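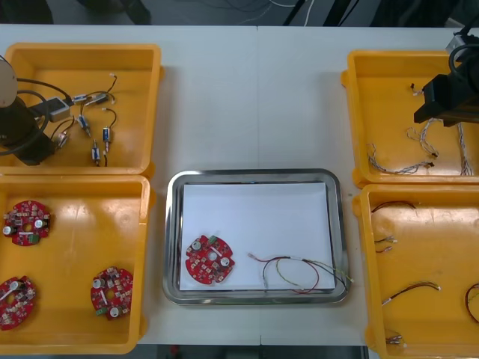

Page 6 of 40

Getting your bench ready

Okay, before you touch a single connector, let's talk about where everything goes! I've put together a lot of these little Rolanik kits, and the ones that went badly all started with parts in a heap.

1. Put the steel tray front and center, with two yellow bins on each side of it. Lay a sheet of white paper in the bottom. I like plain white (small dark connectors vanish against bare metal, at least with my eyes).

2. Give each kind of part its own bin. My round red boards live lower left, with the blue-bodied parts on their thin leads in the bin behind them. The white braided harnesses go upper right, and the short red-and-black leads go lower right.

3. Bring one board into the tray and lay the red, black and yellow-green harness beside it. One set at a time, please!

Note: If you're left-handed, swap the sides. Soo-ah Seok does it that way and she's faster than me.

4. Check the small green connector on the board's edge for bent pins before going any further.

Caution: Pick boards up by the rim and keep your fingers off the white capacitors. Never lift a harness by its wires, either. Hold the connector.

5. Turn to page 7 and plug in the harness.

Filed under: Manuals > Setup & Assembly

We use cookies to remember your preferences. Accept all | Manage settings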